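Friday, September 24, 2021

Adhesive trials, bookbinding bench. Carrying on with the paste/PVA mixes for the Fasberg ledgers.

Made up fresh wheat paste first thing, 63 g flour to the usual jug of water, cooked slowly and sieved twice. It came out a bit thicker than Tuesday's. Left it under a damp cloth until it was cool enough to handle, then split it into 3 tubs:

- A: paste only
- B: paste with a little PVA
- C: half and half

Pasted up strips of the grey buckram on offcuts of board and put them all in the nipping press together. Etornam Quartey cut the strips and got the grain wrong on four of them. I have marked those with a cross and kept them in, as it may be useful to see how much they pull.
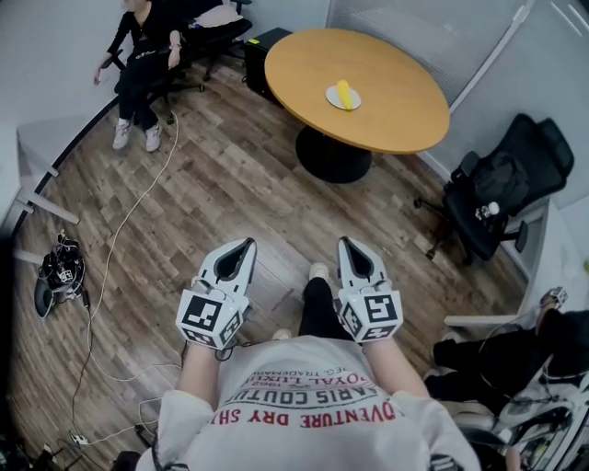 Tub C grabs too quickly for the big spines. By the time the cloth is turned in at the head the tail has already gone off, and lifting it again leaves a shiny patch. B gave me enough time to do both ends and rub down with the bone folder. A is still the nicest to work with but the boards were curling before they went in the press.

Ledger 1218 is the worst of the batch. Spine leather gone to powder, two sections loose at the front, old animal glue in thick lumps along the back. Softened the glue with a poultice of paste and scraped it off in passes. Got as far as the third sewing station and stopped there. The thread underneath is sound, so I don't want to resew the whole thing unless Himadley ask for it. Their letter only mentions the covers.

Yulan Mao brought over the repair tissue from Xue. It is thinner than the last lot and tears cleanly along a wet line. Toned one sheet with weak tea to see if it gets near the ledger paper. Too pink. Will try acrylic next time.

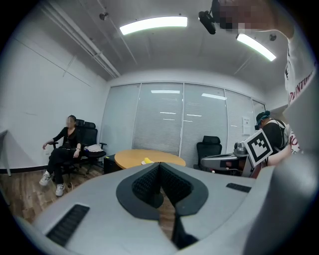
Can we use the thinner tissue on the section folds?

On the outer folds it should be fine doubled, with the second layer a few millimetres wider than the first. For the inner folds one layer is enough.

Stock: 900 g flour left in the bin. Linen thread is down to the last full reel and a part one. Blotters need replacing, half of them are stained and the rest are cockled. I have put blotters and thread on the Flenitia order, which won't go in until the price list comes back.

Still to do:

- strips out of the press Monday, check curl and peel each one by hand
- finish cleaning the back of 1218
- write to Himadley about the loose sections
- sharpen the paring knife, it dragged badly on the calf
- label the tubs on the side as well as the lid (B and C lids got swapped at lunch, I think I have them right again)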